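Can a robot learn to tidy up by watching?

You may have heard that robots can now learn a job just by being shown it. Is that true? Partly. It depends a lot on who is telling you, and on how they did the test.

At Satimberg, a team led by Natalia Hinojosa wanted a robot called Aren to pick up small, crumbly bits from a white surface. A person steered the robot's two fingers by hand 207 times, and a computer program called Nornow looked for patterns in the recordings. Then Aren had to try without help.
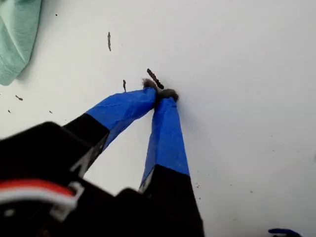
Page last changed: September

Look at the tips of the fingers. They are covered in blue tape, with a tuft of grey fuzz on each one. The dark, knobbly piece next to them is bigger than the other bits on the table. Which would you find easier to grab, that one or one of the tiny specks?

The team said Aren "learned to clean". I think that is a big word for what they measured. A try counted as a success if Aren lifted one piece, even if it left all the others behind. Would that count as cleaning in your bedroom?

There is another problem. Aren practised on the same table, under the same lamp, every time. When Ynyr Morris moved the lamp, it managed only 7 more pick-ups before the team stopped the test. Perhaps the light confused it. Perhaps it was something else - one test can't tell us.

So when you read that a robot has learned something, ask what it had to do to pass.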